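**Kochschule Midgate stellt Kursprogramm um**

Die Kochschule Midgate ändert ab April ihr Abendprogramm. Statt der bisherigen Einzelabende zu Pasta, Suppen und Gebäck gibt es dann eine Reihe zum Einlegen und Fermentieren, die sich über 3 Abende zieht. Den Anfang machen Salzgurken und Sauerkraut, danach folgen rote Bete und Kwass. Der letzte Abend gehört dem Piroggenteig und den Füllungen, für die das Kraut vom ersten Termin verwendet wird.

Geleitet wird die Reihe von Tadeusz Górecki, der in Midgate bisher nur die Brotkurse gegeben hat. Beginn ist jeweils um 18.30 Uhr, Einlass ab 18 Uhr. Wer einen Abend verpasst, kann ihn im Herbst nachholen, allerdings nur nach Absprache mit dem Büro.

Das Interesse ist nach Angaben der Schule groß. Auf die Ankündigung im Rundbrief gingen fast 200 Anfragen ein, deutlich mehr, als in der Küche unterzubringen sind. Die Plätze werden deshalb verlost. Im vergangenen Jahr galt noch die Reihenfolge der Anmeldung, und mehrere Kurse waren ausgebucht, bevor die Post mit dem gedruckten Programm überhaupt zugestellt war.

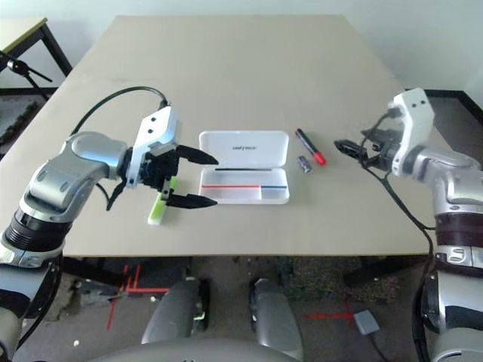 Das Losverfahren sei gerechter als der Wettlauf am Telefon, meint Urszula Makowska, sie hätte sich aber eine Warteliste gewünscht. Wer diesmal leer ausgehe, müsse im Herbst wieder ganz von vorn anfangen. Die Schule will darüber nach dem ersten Durchgang entscheiden. Bis dahin rücken bei Absagen Personen nach, die ebenfalls per Los bestimmt werden.

Die Kursgebühr bleibt unverändert. Zutaten und Gläser sind enthalten, Schürze und ein scharfes Messer sind mitzubringen. Das Gemüse kommt vom Hof Szulc, der auch den Weißkohl für die Winterkurse geliefert hat. Vegetarische Füllungen werden am letzten Abend in jedem Fall angeboten. Bei Unverträglichkeiten bittet die Schule um einen Hinweis schon bei der Anmeldung, weil der Teig vorbereitet wird.

Für neue Gärtöpfe und eine zweite Arbeitsplatte hat der Förderverein 2.000 Euro bewilligt. Die Arbeitsplatte soll vor Beginn der Reihe eingebaut sein. Am Brotofen ändert sich vorerst nichts, seine Überholung ist auf den Sommer verschoben.
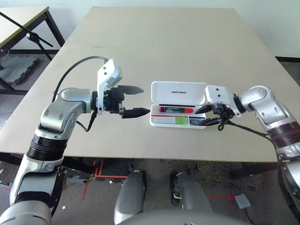
## Anmeldung und weitere Termine

Anmeldungen nimmt Bronisława Kurek im Büro der Kochschule entgegen, vormittags zwischen 9 und 12 Uhr, auch telefonisch. Pro Haushalt werden höchstens zwei Plätze vergeben. Die Benachrichtigung erfolgt schriftlich.

Der Grillkurs von Makis Theodorakopoulos findet wie geplant im Hof statt, bei Regen unter dem Vordach. Dort geht es um Lammspieße, gegrillten Oktopus und Marinaden mit Zitrone und Oregano. Für diesen Kurs gilt das Losverfahren nicht, Restplätze sind noch vorhanden.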